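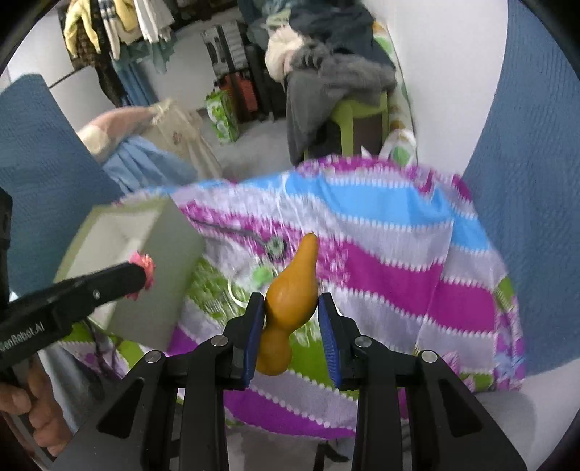
Home-built robot arm in Laltanberg learns to lay a table, one gourd at a time

June 5, 2026

LALTANBERG - Most evenings after supper, Rozália Hubáček and Alžběta Dvořáček sit down at a table with a bright patterned cloth on it and pick things up. They put them down again a little further over, and then they pick them up once more. They have been doing this since December, and if you had told either of them a year ago that building a robot would involve so much quiet sitting, they say they would have laughed at you.

The two neighbors are making a robot arm at home, with the heavier work done at the shared workshop on Murín Lane, and they hope to have it setting out the decorations for the Ferov Hall harvest supper this fall. It has a name already (Trokum, after the hill behind the hall) and a good solid base, and it can lift a bread roll without squashing it. What it can't yet do is deal with anything that has a waist.

"Boxes are easy," Hubáček told us, pouring tea as she talked. "A box has sides, you take hold of the sides, and off you go. Then somebody hands you a gourd and you have to think about where on earth you'd grab it."

So the gourd has become the test piece. The pair work with hand-held grippers, the kind you hold by the handle while two padded fingers close on whatever is in front of you, and a camera on the tool records what the fingers see. The recordings are copied to a secondhand computer under the stairs, which uses them as examples when it works out how the arm ought to move. Dvořáček describes it as showing a child how to hold a spoon, except that the child has to be shown a great many more times and never gets bored.

Neither woman comes from an engineering background, though you would be wise not to assume they can't use a soldering iron. Hubáček spent most of her working life altering wedding dresses and still takes in the odd hem. Dvořáček drove a delivery van and then taught people to drive one, and she did the wiring for her brother's model railroad, which she mentions with some pride (and he does too, when he is asked). They met over a broken sewing machine, which they mended together over a long wet weekend, and after that they rather missed having something in pieces between them.

The arm started out as a plan for a fabric cutter. Hubáček wanted something to pull cloth gently along a table while she worked, and Dvořáček thought it could be done with a couple of motors and a length of belt. It couldn't, or not very well, and the cutter ended its days dragging a good piece of lining onto the floor. But the motors were fine, and the belt was fine, and there was a shelf of brackets left over that it seemed a shame not to use. By the time the first snow came they had a shoulder and an elbow, and from there it was hard to stop.

They joined the workshop on Murín Lane that same winter. It has 40 members, a drill press, a bench saw with a long waiting list and a kettle that everyone is very fond of. Members pay by the month and are free to leave half-finished work on the back shelves as long as it has a name on it. The base of the arm was cut there, and so were both halves of the wrist, the second half twice over on account of a hole that wandered.

The recording, though, is done at home, and that was a deliberate choice. At the workshop the benches are gray and clear and the light is the same all day long. In a lived-in room there is a cloth with folds in it, there is washing to be put away, and the sun goes around. Dvořáček's view is that the hall on supper night will look a good deal more like the second than the first, with coats on chairs and somebody's bags on the floor, and an arm that has only ever seen a tidy bench is going to get a nasty shock.

The cloth has been its own little education. Early on they worked on a plain one, and the computer did very nicely. Then they switched to one with bands of purple and magenta and blue and all sorts going on, and for a while the arm kept reaching for the pattern. Hubáček, who knows a thing or two about prints, found this delightful. Dvořáček, who had to sit down and go through the recordings, found it less so. They kept the busy cloth on all the same, and things have slowly come right.

They keep a notebook, too, a proper paper one with a ribbon, and write in it after every session. It records what was picked up, who was holding the gripper, whether the light was on, and how they felt it went. Hubáček's entries run to half a page and wander off into the weather. Dvořáček's are mostly one word. At the last count they had saved 76 sessions they were happy with, and there is another pile they are less happy with and haven't had the heart to throw out.

One thing they have both noticed is how differently they handle the same object. Hubáček comes in slowly and a little from the side, as she would with a pin. Dvořáček goes straight down and takes hold. For some weeks they argued about whose way the arm should copy, in a friendly fashion and then for two evenings in a slightly less friendly one, until a fellow member at the workshop suggested they give it plenty of both and see what happened. The arm now does something halfway between, with a small pause in the middle that neither of them can account for and that they have grown rather attached to.

Money has been kept low. Most of the metal came out of the workshop's scrap bin, and several of the motors came from the old cutter. The biggest bill so far was for a power supply, bought new after a used one began to smell like toast. Friends have helped with odds and ends - a bag of screws here, a length of cable there, and one evening a whole pot of soup, which was as welcome as anything.

The harvest supper at Ferov Hall is a long-standing affair, with tables down both sides and a centerpiece on each. The plan is for the arm to dress one table in front of the guests before the food comes out. It will lay down a gourd, then something flowery, then move along and do it again. If all goes well it will manage 5 places without help. If it doesn't, there is a basket of spare gourds and Hubáček will do it herself, which she says takes her a minute and a half.

There is still a fair bit to get done before then. The wrist needs a stiffer bearing, the base has to be made so that two people can carry it up the hall steps, and the flowers are giving trouble. Petals and frills don't hold their shape when fingers close on them, and the arm tends either to miss or to hang on too long. The pair have started giving flowery things their own evenings, with nothing else on the program, and Dvořáček reports that last week went "all right," which those who know her will recognize as high praise.

They would also like to borrow a few more shapes. Gourds with long necks, gourds with short ones, anything lumpy, squash if it's small enough to lift in one hand. Anyone with something suitable on a windowsill is invited to leave it at the workshop on Murín Lane with a name on the bottom, and it will be returned in the state it arrived. Visitors who would like a turn with a gripper are welcome to ask there as well. It takes a few minutes to get the feel of it, and your thumb will be tired the next day, but there is something very pleasant about it once you settle in, and the tea is good.

As for what comes after the supper, the two of them have not agreed. Dvořáček would like to teach the arm to fold napkins. Hubáček still wants her fabric cutter.

18 comments | 63 shares

Related items
Murín Lane workshop adds evening hours for new members
Ferov Hall steps to be repaired before fall
Sewing machine mending day returns to Laltanberg
Trokum hill path open again after storm damage

Contact the newsroom | Copyright 2026 Laltanberg Local News | Back to top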